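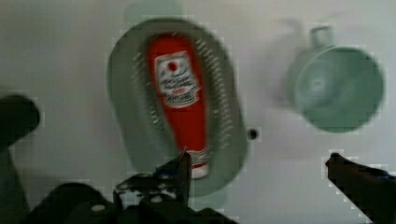

On the Keeping of Condiments in a Shared Kitchen

Filed under: Household Matters, Food Storage
4 min read

The question of where opened condiments should be kept has come before this blog on several occasions, most recently in a letter from Mavis Bellamy, who shares a house with three other adults and one refrigerator. Her letter describes a disagreement of long standing over ketchup. Two members of the household keep it in the cupboard beside the stove. The other two consider this unacceptable and return the bottle to the refrigerator door whenever they find it out. I have been asked to give a view, and I do so below, together with some wider remarks on the arrangement of a shared kitchen.

Ketchup is an acidic food, containing vinegar and a fair amount of sugar, and it keeps well. An opened bottle will stand at room temperature for a period without harm, as any diner will demonstrate. A diner, however, empties its bottles quickly. A household of four may take two months over one. During that time the color darkens, the flavor flattens, and a crust forms under the cap. My own position is that an opened bottle belongs in the refrigerator, and that a household wishing to keep one at the table should buy the small size.

Mustard may be treated in the same manner, although it is more forgiving. Mayonnaise should be refrigerated once opened in all cases. Soy sauce keeps its flavor longer when cold, but a household that cooks with it daily may leave it by the stove. Honey should not be refrigerated at all. It will set hard, and a person will then stand it in hot water every morning until the label comes off.

The matter of ownership is more difficult than the matter of temperature. When I lived on Benavides Street we had 9 open jars of mustard at one time, each bought by a person who did not wish to use another person's mustard. Esperanza Castellanos, who held the lease, resolved this by assigning the top shelf of the door to common goods. Anything placed there could be used by anyone and was replaced from a jar of coins kept on the windowsill. Private items went below, marked with initials. The system remained in force until I moved out in June, and I have recommended it to readers ever since.

Certain practical points deserve mention.

The date of opening should be written on the bottle in permanent marker. The printed date refers to an unopened container and is of limited use afterward.

Squeeze bottles should be wiped at the nozzle on a regular day. In our house this was Thursday, before the trash went out.

Refilling an old bottle from a larger one is permitted only when the old bottle has been emptied, washed in hot water and dried completely. Topping up leaves the oldest ketchup in place indefinitely.

Bulk purchase should be approached with caution. I once accepted a box of 100 single packets from a relative who was clearing out a pantry, and we moved them from drawer to drawer for the whole of a winter.

With respect to Ms. Bellamy's household, I advise that the four residents agree on one bottle, one location and one person responsible for buying the next. If those who prefer it at room temperature cannot be persuaded, they may take their portion out in a small dish before the meal. It will have lost its chill by the time the potatoes are ready.

Correspondence on this subject remains open. Readers who wrote regarding the storage of butter will receive a reply in a separate post, as the volume of opinion was considerable.

Recent posts
Butter, Covered and Uncovered: A First Response
On Labeling Leftovers
The Second Drawer and Its Contents
Bread in Warm Weather
A Note on Borrowed Dishes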